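奥德利社区公共论坛
首页 版块 设施与安全 最新回复 会员 登录

版块：设施与安全
主题：关于翁德尼斯游泳馆冬季时段救生岗位调整的意见征集

发帖人：翁德尼斯馆务（Karthik Hettiarachchi）

各位会员：

自十一月起，本馆拟对浅水池及教学池的救生岗位作如下调整，现公开征求意见。

本馆上一年度登记入馆儿童3,131人次，其中多数集中于傍晚时段。现行安排下，教学池与浅水池共用一名流动救生员，高峰时视线须兼顾两池，存在盲区。拟改为两池各设固定岗，每20分钟轮换一次；相应地，早间浅水池开放时间推迟至九点。

十岁以下儿童入水，须由一名成年人在伸手可及的范围内陪同。该项规定维持不变，请各位家长继续遵守。

休息区的使用办法一并重申：饮品请在休息区内饮用，杯具不得带至池边。
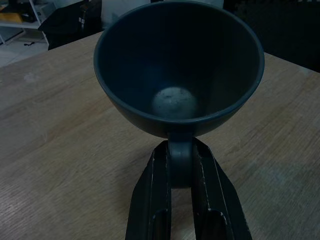 回复1
用户：Seema Prajapati

支持设固定岗。本人每周陪同两个孩子参加教学池课程，傍晚六点前后，流动救生员往返于两池之间，确有一段时间背对浅水池。

另有一点建议：陪同的成年人中，低头查看手机者不在少数。建议馆方将“伸手可及”四字写入入口告示，字号适当放大，并授权救生员当场提醒。

回复2
用户：布罗兰港早泳组_Sixten

对调整方向没有异议，对早间时段推迟持保留意见。早泳组中有数位会员膝部术后康复，只能使用浅水池，七点半到八点半是唯一可行的时间。以儿童安全为由压缩成年人的康复时段，理由不够充分。早间浅水池基本没有儿童，风险情况与傍晚完全不同，不宜一并处理。

请馆方说明：推迟开放究竟出于安全考虑，还是出于人员编制考虑？

回复3
用户：翁德尼斯馆务（Karthik Hettiarachchi）

答复Sixten Torvik先生：主要出于人员编制考虑。固定岗增设后，每周需增加救生工时，现有人员不足以覆盖全天。原文未写明此点，系馆方疏漏，特此更正。

关于增聘，馆方已向奥德利区提出申请，额度最高可达1,000工时，尚未获批。

答复Seema Prajapati女士：告示修改意见已采纳，新告示将张贴于更衣室出口及教学池入口两处。

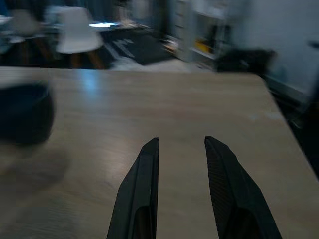 回复4
用户：Trygve Boström

本人曾在利耶游泳馆担任救生员多年，就轮换间隔谈一点看法。

每20分钟轮换，对注意力保持有利，但交接本身是薄弱环节。两人交谈时，容易同时离开对水面的观察。利耶馆的做法是：接岗者先完成一遍全池扫视，口头确认后，交岗者方可离开座位，交接期间不谈其他事项。建议将此程序写入岗位细则。

此外，溺水者往往并不呼喊，也不挥手。身体直立、头部后仰、口部贴近水面、腿部几乎没有有效蹬踏，这些表现在旁人看来与玩耍相差无几。家长若发现孩子忽然安静下来，应立即靠近查看，先确认，再判断。

回复5
用户：布罗兰港早泳组_Sixten

感谢馆方据实说明。既然属于编制问题，建议在增聘获批之前，早间浅水池维持现状，由深水池救生员兼顾。早间人数少，兼顾并无困难。

回复6
用户：Trygve Boström

不同意上述意见。翁德尼斯馆深水池的高椅位于东侧，浅水池靠西侧的三分之一被立柱遮挡，从高椅上看不完整。人数少不等于可以不看。成年人同样会在浅水中突发不适，康复期会员尤其如此。

回复7
用户：Vilgot Åberg

立柱遮挡一事属实，去年已向馆方反映过。可否考虑折中方案：早间只开放浅水池东侧部分，以浮标线隔开，由深水池救生员一并看护。康复会员所需水域不大，东侧应当够用。

顺带提及，家长休息区与教学池之间的玻璃隔断常有水汽，坐在里面看不清水面。孩子上课期间家长若在休息区用餐，不应视为陪同。
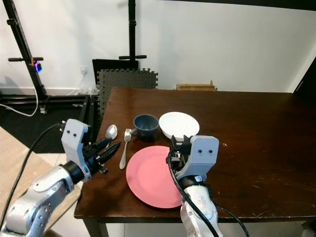
课程期间由教练负责，这一点没有疑问；但课程结束到孩子进入更衣室之间，通常有数分钟无人明确负责，孩子可能再次下水。建议家长于下课前五分钟到池边等候，由教练逐一交接。

回复8
用户：Seema Prajapati

赞同Vilgot Åberg先生关于下课交接的建议。我家小儿子今年春天就在下课后自行回到水中取踢水板，所幸水深只有700毫米，教练随即将其带出。建议同时规定教具由教练统一收回。

回复9
用户：布罗兰港早泳组_Sixten

浮标线方案可以接受，前提是东侧扶手台阶包含在开放范围之内。没有扶手，部分会员无法自行入水。对立柱遮挡的意见，本人收回前述说法。

回复10
用户：翁德尼斯馆务（Karthik Hettiarachchi）

扶手台阶位于东侧，可纳入开放范围。馆方将于闭馆后试拉浮标线，并从高椅位置核对视线，结果在本主题内公布。下课交接及教具回收两项，将与教练组商议后另行答复。本主题继续开放回复。

联系版务 | 论坛守则 | © 奥德利社区公共论坛 | 返回顶部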